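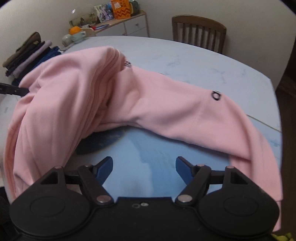
How to fold a sweatshirt so it stays folded

A sweatshirt is more difficult to fold than a T-shirt. The fabric is thick, the sleeves are long and the inner side likes to stick to itself. I learned this way from my aunt Hanyu Lü, who worked many years in a clothing shop in Torkunholm.

First you need a flat place. A table is better than a bed, because the bed is soft and the folds become crooked. Shake the sweatshirt two times, holding it by the shoulders, and lay it with the front side down. Pull the sleeves straight. If one part is rolled inside, open it now – later it will make a thick lump in the middle.

Fold one side to the center of the back, then turn the sleeve down so it lies along the body. Make the same with the other side. Bring the bottom up to the collar, or fold in three if your drawer is low.

For a sweatshirt with a print I do not iron over the print. I turn it inside out and use low heat.

Pink and other light colors I keep away from new jeans in the wardrobe. Once the blue color came onto a sleeve and I needed 2 washes to remove it.

Heavy sweatshirts should lie at the bottom of the pile – the thin ones go on top.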